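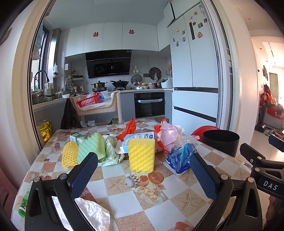

Figure 4-1. Gripper held over a cluttered kitchen table, sponge between the fingers.

Home | Manuals | Hand-held collection | Section 4 | Downloads | Support

Section 4. Recording Table-Clearing Examples

4.1 Scope

This section covers the recording of pick-and-place examples with the hand-held gripper in a furnished home. It applies to the Rangel task set, groups "sponge," "bag," and "packet." Mounting of the finger pads is covered in Section 2. Calibration of the finger opening is covered in Section 3 and must be complete before any step below is carried out.

Examples recorded under this section are used to train the Irkness grasp model. The model receives the view from the gripper camera and the finger opening. It receives nothing else. An operator's knowledge of the room, the order of the task, or the weight of an object is not available to it unless it shows in the recording.

4.2 Terms

Episode: one continuous recording, from start position to release.
Start position: the gripper held still above the near edge of the table, fingers open, target in view.
Target: the object to be picked up in the episode.
Clutter: every other object on the work surface.
Session: all episodes recorded at one table without a change of room.

4.3 Before the Session

1. Confirm that the resident has signed the access form and that the room number on the form matches the session sheet.

2. Check the gripper. All screws at the finger pivots must be tight. Pads must be seated flat with no lifted corners. Wipe the pads with a dry cloth.

3. Open and close the fingers fully five times. The opening value on the logger must return to the same closed reading each time. If it drifts, return to Section 3.

4. Check free storage on the logger. A full session of 120 episodes requires one empty card.

5. Walk through the room and look for personal papers, screens, and mail with a readable address. Move these out of view or turn them face down with the resident's permission. Photographs of people are treated the same way.

6. Leave furniture, appliances, and wall decorations where they are. Variation in the background is wanted.

CAUTION: Turn off all burners before recording in a kitchen. Do not record over or beside a hot stove. The pads are not rated for heat and the operator's attention is on the table.

CAUTION: Remove knives, glass, and open containers of liquid from the work surface. These are not part of any task group in this section.

4.4 Setting the Table

1. Keep the resident's own tablecloth in place if there is one. Patterned cloth is acceptable. In Figure 4-1 the cloth is checkered and printed with starfish, shells, and roses, and the target stays distinct against it.

2. Smooth the cloth. A fold higher than a finger pad can be gripped together with the target and spoils the episode.

3. Place the target in the middle of the reachable area. Sponges may be set flat or on edge. Record both. Figure 4-1 shows a yellow egg-crate sponge set upright.

4. Place clutter around the target. Use a mixture of rigid objects (cartons, boxes) and soft ones (bags, wrap, netting). Include at least one object that resembles the target in shape or color. The mint-green sponge and the yellow fruit net to the left in Figure 4-1 serve this purpose.

5. Include clear plastic where available. Transparent film is a known weak point of the current model and is under-represented in earlier sessions.

6. Leave enough space on both sides of the target for the open fingers to pass. Contact with clutter behind the target is allowed. Contact with clutter between finger and target is not.

NOTE: Do not arrange clutter in rows or by size. Set the objects down quickly and leave them. Layouts that look tidy teach the model to expect gaps that will not be present in use.

4.5 Recording an Episode

1. Stand at the near edge of the table. Hold the gripper by the handle with the wrist straight.

2. Bring the gripper to the start position. Both fingertips and the whole target must be in the camera view.

3. Press the record button once. Wait for the short tone. Hold still for two seconds.

4. Move toward the target in one smooth motion. Do not circle, hover, or test the distance.

5. Close the fingers at an even speed. For sponges, stop closing when the pads have sunk visibly into the foam. Full closure is not needed and will tear older foam.

6. Lift straight up until the target is clear of all clutter. Hold for one second.

7. Move to the drop area and lower the target to the surface before opening the fingers. Do not release from a height.

8. Return to the start position. Press the record button once. Wait for the long tone.

9. Mark the episode on the logger as GOOD, FAILED GRASP, or DISCARD.

An episode must not run longer than 25 seconds. The logger closes the file at this limit and marks it DISCARD.

NOTE: A failed grasp is useful and must be kept. If the target slips, open the fingers, back off, and try again within the same episode. Mark the file FAILED GRASP only if the second attempt also fails. Use DISCARD for operator error: a hand in view, a covered lens, a dropped gripper, or a person entering the work area.

CAUTION: Keep the free hand behind the body or at the side. A free hand that steadies the table or the target makes the episode unusable, even if it is in view for a moment only.

4.6 Changing the Layout

1. After every 20 episodes, clear the surface and set a new layout as in 4.4.

2. Change the target at each new layout.

3. Change the light once per session where possible, by opening or closing a curtain or switching the ceiling lamp. Record the change on the session sheet.

4. Do not move the table. If it must be moved, end the session and begin a new one.

4.7 Checking and Upload

1. At the end of the session, play back the first and last episode of each layout at normal speed. Look for blur at the moment of contact and for pads that have shifted on the fingers.

2. Compare the episode count on the logger with the session sheet. The two must agree.

3. Connect the logger and start the transfer to the Rosonside server. Do not remove the card until the status line reads COMPLETE.

4. If error 745 appears, the time stamps of the camera and the opening sensor do not match. Stop the transfer, restart the logger, and run the realign tool from the Service menu. Do not edit file names by hand.

5. Return all household objects to their original places. Wipe the pads again before the gripper goes back in its case.

Reader comments (4)

padwear
In 4.5 step 5, what counts as "sunk visibly"? Our two operators differ by several millimeters on the same sponge and the opening values show it.

Gretimlow Documentation
Any depth at which the lift holds is accepted. The spread between operators is wanted in the data. A target value will not be added.

tablethree
Error 745 came back after realign on one logger. Replacing the sensor cable fixed it. Might be worth a line in step 4.

k_lorn
Does the one-second hold in 4.5 step 6 apply to bags? They swing, and one second is not enough for them to settle.

Gretimlow Documentation | Hand-held collection manual | Revised 19 September 2026 | Contact support | © Gretimlow | Back to top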